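Faltcombe Residents' Forum
Roads and Public Safety
Thread: Barrier repair and lane closure on the MacAulay Bridge approach

waltinell_road_desk
The county has confirmed that the eastbound lane on the MacAulay Bridge approach will remain closed until the damaged guardrail is replaced. The closure follows the September collision between a delivery truck and a passenger car. Two people were treated for minor injuries. The posted limit through the work zone is 35 mph.

pinehollow26
Thank you for the notice. Has the county stated why a repair to one section of rail requires a full lane closure? Drivers on Route 82 are waiting through several signal changes each morning.

waltinell_road_desk
The contractor, Devetti, must also reset the posts, and the shoulder is too narrow for its equipment.

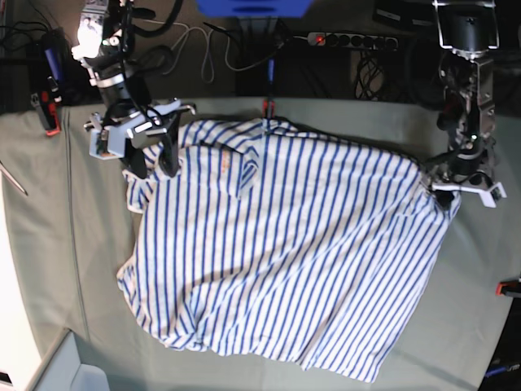
Page last changed: 28th October

grader_ret
I must respectfully disagree with the explanation given. The shoulder was wide enough when the drainage work was done, and one lane was kept open in each direction by using cones and a flagger. The same could be done now.

eastbank_commuter
The drainage crew worked at the lower end — the shoulder narrows considerably before the bridge. I would prefer a longer wait to another crash beside an open work zone.

grader_ret
That is a fair point about the upper end. It does not explain why the lane stays closed overnight, when no crew is present.

pinehollow26
I share that concern. I would also ask that the signal timing be reviewed. The green phase for Waltinell Road has not been changed, although most traffic now comes from the other side.

waltinell_road_desk
Both questions have been sent to the county engineer. The lane is closed overnight while the rail is missing. Any reply on signal timing will be posted in this thread.

eastbank_commuter
Please ask about the school bus stop as well. It is still marked inside the closed lane.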